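Section 5: Setting Up the Bathroom Caddy Corner (Toothbrush and Mug)

Welcome back! If you have worked through Section 4, your Skasard shelf is already on the wall and you have earned a cup of something. This section is a gentle one. It covers the little things that live beside the sink, and by the end of it you should have a toothbrush, a mug and a sensible spot for both.

We suggest doing a dry run at a table before you carry anything into the bathroom. A small square table is plenty. It is so much nicer to change your mind about where a handle should point while you have room for your elbows, and a mug that tips over on a table at ten in the morning is a good deal less trouble than one that tips over into the sink at bedtime.

Before you begin

You will need:
One ceramic mug with a flat base
One toothbrush for each person who will use the shelf
A soft cloth
The paper template from the Segers accessory pack (part 458)

Note: Any mug you already own will do nicely, as long as it is heavier than the brushes you plan to stand in it. Tall, narrow tumblers tend to lean once there are two or more brushes inside.

5.1 Placing the mug

1. Wipe the table with the cloth and let it dry.
2. Wash the mug in warm, soapy water, rinse it well and dry the bottom.
3. Stand the mug toward the back half of the table, leaving yourself some clear space in front.
4. Turn the handle to the side you will be reaching from. If you are coming from the left, the handle goes left. It feels fussy, I know, but you will be picking this mug up half asleep.
5. Press lightly on the rim in a few places. If the mug rocks, try it on another part of the table before you blame the mug.

Caution: If your table has a cable hole or any other opening in the top, keep the base of the mug completely off it.

5.2 Bringing in the toothbrush

1. Take hold of the toothbrush by the handle, well below the bristles.
2. Hold it upright, with the head at the top.
3. Bring it up beside the mug and pause there for a moment to compare heights. The brush should be clearly taller than the mug, so that the head will stay above the rim.
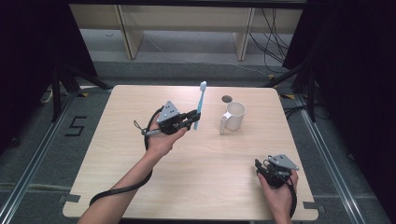

Figure 5-1. Toothbrush upright, head at the top; mug handle facing the brush.

4. Lift the brush until the end of the handle clears the rim, move it across, and lower it in slowly. Let go once the end is resting on the bottom.
5. Let the brush lean wherever it likes. If there is a second one, lean it the opposite way so the heads don't touch.

Caution: Do not drop the brush in from above. A thin glaze can chip on the inside, where you are unlikely to notice it.

5.3 Moving everything to the shelf

1. Take the brushes out and carry the mug over by itself.
2. Lay the paper template on the lower shelf, set the mug on the printed circle, and slide the paper out once you are happy.
3. Put the brushes back as in 5.2.

Note: Sofia Zervas, who tested this section for us with three children and one very small bathroom, moved her mug to the upper shelf after a week and has been pleased with it there. Please do the same if it suits your household better. The circle on the template is only a suggestion.

5.4 Looking after it

Empty the mug every few days and give it a good wash, as water does collect in the bottom. Replace a brush when its bristles begin to splay.

If your template is missing or torn, write to the Segers help desk and quote leaflet 2497. Wall fixings and shelf height are covered on page 19.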